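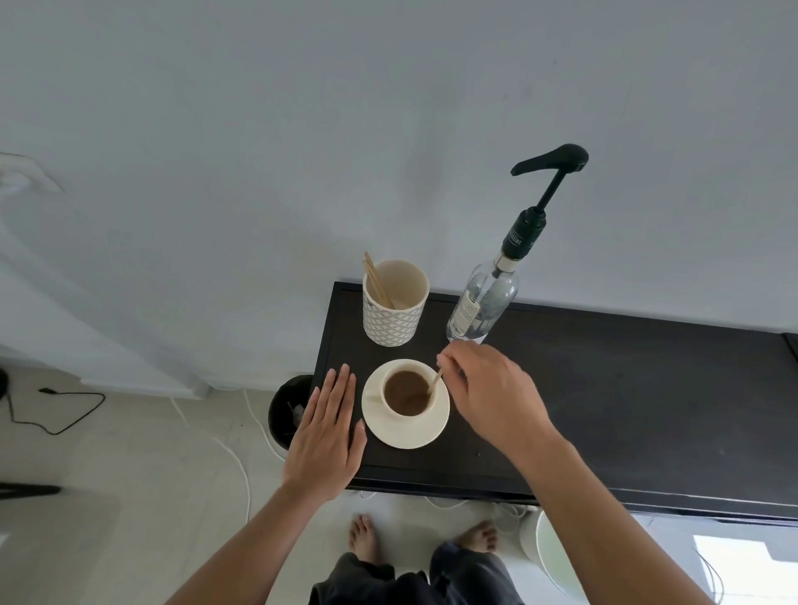
Photo: Cloline Household Desk

Removing Mineral Deposits From Aquarium Glass and Lids

October
By the Cloline Household Desk
Reading time: 3 minutes

White deposits along the waterline of a home aquarium are caused by evaporation. As water leaves the tank, calcium and other dissolved minerals remain on the glass, the lid and the outlet of the filter. The deposits are generally harmless to fish, but they block light and become harder to remove with time.

Before you start

Switch off and unplug the heater and filter. Allow the heater to cool in the water before the level is lowered. Keep one bucket, one cloth and one plastic scraper for aquarium use only, and label them. Household sprays and scented wipes must not be used on any part of the tank that touches the water, and should not be sprayed in the same room while the lid is open.

Cleaning the lid

Remove the lid and take it to a sink. Lay a cloth soaked in plain white vinegar over the deposits and leave it for 30 minutes. Wipe in one direction, then rinse both sides under running tap water until no smell of vinegar remains. Dry the lid fully before putting it back. Acrylic lids scratch easily and should be wiped with a soft cloth only -- never with a razor blade or a kitchen scouring pad.

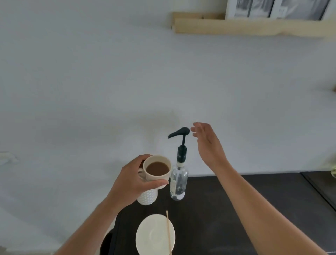
One reader wrote that lemon juice had worked as well as vinegar on a glass lid, though it left a sticky film until the lid was rinsed a second time. The desk has no objection to lemon juice on parts that have been taken out of the tank. Bottled juice may contain added oils or sugar, and the label should be checked first.

Cleaning the waterline

Lower the water until the full band of deposit is exposed. Dampen a cloth with vinegar, wring it out well and hold it against the glass. Vinegar must not run down into the tank, where it can lower the pH. Heavy deposits may need several passes with the plastic scraper. Wipe the glass again with a cloth dampened in clean water. Refill slowly with conditioned water at the same temperature as the tank, then restart the filter and heater once both are properly covered.

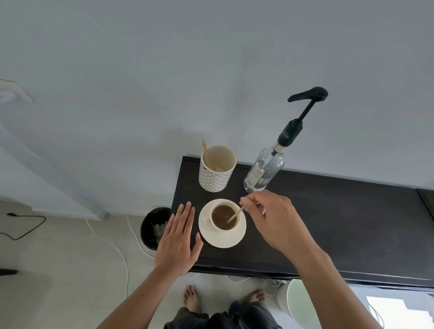
Does topping off with tap water make the problem worse? It did in my tank at Vulness, where the supply is very hard, and the white line was back within weeks.

Reply from the desk: Yes. Only pure water evaporates, so each top-off with hard water adds to the minerals already present. Replace evaporated water with distilled or reverse osmosis water, and keep conditioned tap water for regular partial water changes. Top-offs do not take the place of water changes. A close-fitting lid will also slow evaporation.

Residents of Bridach and Vulness may request the local water hardness sheet by mail.

Contact: Cloline Household Desk, P.O. Box 2870, Mateos, ext. 621 | Copyright Cloline. All rights reserved. | Back to top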